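Setting Up the Jondale Hand-Held Gripper for Garment Tasks

Clifford MacDonald
Updated 2022-03-23

These instructions cover unpacking, mounting, calibrating and first recording with the Jondale hand-held gripper kit. The kit is sold by Tustex as a complete unit or as a parts bundle. The steps are the same for both from Step 2 onward. Readers with the parts bundle should finish the mechanical build in the supplied booklet before starting.

The work used as the running example is shirts on hangers. It is a harder first task than picking up blocks, and it shows up setup faults early. If your own work is boxes or kitchenware, the calibration section applies without changes and the garment section can be skipped.

What you need

Jondale gripper, assembled
Finger plates, one pair, with marker squares already applied
Camera and lens, as supplied
Hex driver, 2 mm
Quansah recorder software, installed on a laptop
A USB cable long enough to reach from the laptop to the far side of the work area
A garment rail and two or more hangers
Clear tape
A shirt with a collar

The kit costs 1629 dollars from Tustex with the camera included. Replacement finger plates are sold in pairs. Order a spare pair with the kit, as the plates ship separately otherwise and the freight costs more than the part.

Step 1. Check the fingers

Close the trigger slowly with nothing in the gripper. The plates should meet along their full length. If they touch at the tips and leave a gap further back, loosen the screws on one plate by half a turn, close the trigger, and retighten while holding it closed. Work from the inner screws outward. Do not use thread lock at this stage. You will probably adjust the plates again after the first session.

Open and close the trigger 50 times. The resistance should be even throughout. A click near the closed position usually means the slide has a burr on it. Remove the slide, wipe it, and run a fingernail along both edges. Burrs can be taken off with fine abrasive paper.

Step 2. Mount the camera

Seat the camera in its bracket and tighten the two clamp screws alternately. Both marker squares must stay visible to the camera through the full travel of the fingers. Quansah has a preview window for this (Tools, then Marker Check). Each marker is outlined in green when it is detected. Open and close the fingers while watching the preview. If one outline drops out near the open position, the camera is rotated in its bracket.

The view will be round with a dark surround. The software masks the surround during processing, so leave the crop settings alone.

Step 3. Calibrate the opening

1. In Quansah, select New Calibration and enter a name.
2. Close the fingers fully and press C.
3. Open the fingers fully and press O.
4. Open and close at a steady rate until the progress bar fills.
5. Save the file.

The result screen reports the residual error for the opening. Anything under 2 mm is acceptable for clothing. For small rigid parts you will want a better figure, and the usual fix is more light on the markers. Calibrate again whenever a finger plate has been moved, including after the adjustment in Step 1.

Step 4. Prepare the work area

Position tracking depends on the background. A bare wall or a plain dark curtain gives the tracker very little to hold on to, and the path will drift or break. Add large shapes in different colors. Foam letters pinned or stuck to the cloth work well and cost very little. Space them unevenly and keep some of them above the level of the rail and some below.

Use overhead light where possible. Avoid a lamp placed behind the rail, which puts the markers in shadow as the gripper comes up to the hanger.

If the hangers slide along the rail when touched, bind each hook to the rail with a short wrap of clear tape. This holds the hanger still while you practice the grip. Remove the tape later if the task includes taking the hanger down.

Step 5. Record a collar grip

Start the recording with the gripper at waist height and the fingers open. Hold still for two seconds, then raise it toward the collar at an even pace. Bring the plates in on either side of the fabric and close until the cloth is held. Further pressure on the trigger does nothing useful and flexes the plates, which shows up as a false reading in the opening data.

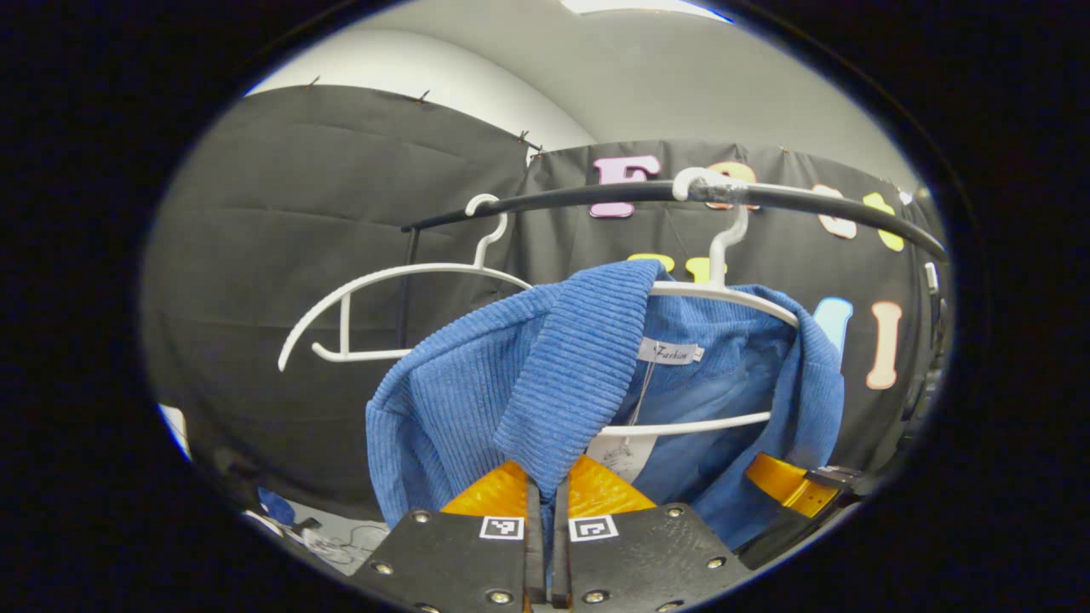 Ribbed fabrics such as corduroy are easier to hold than smooth cotton, so begin with one of those if you have it. Keep the plates clear of the hanger arms. A plate that catches on plastic will stop short, and the recorded opening will be wider than the thickness of the cloth.

Finish the motion, release, and lower the gripper to the starting height before you stop the recording. Clips that end with the fingers still closed are rejected by the default Quansah filter.

Step 6. Review the session

Play back the first few clips before recording more. Look for breaks in the path line and for flat sections in the opening graph. My first usable session had 48 clips, and the two rejected ones both came from moving too fast at the start.

Export writes one folder per clip. The Arkeck training package reads this layout directly. Other packages need the converter script, found in the Tools folder.

Remarks on the product

The trigger and slide are well made. The camera bracket is the weak part - it loosens with use and should be checked at the start of each session. Tustex lists a revised bracket for April, with a third clamp screw, and it is said to fit existing units. The printed manual leaves out the marker check entirely. Download the current version from the support page before you start.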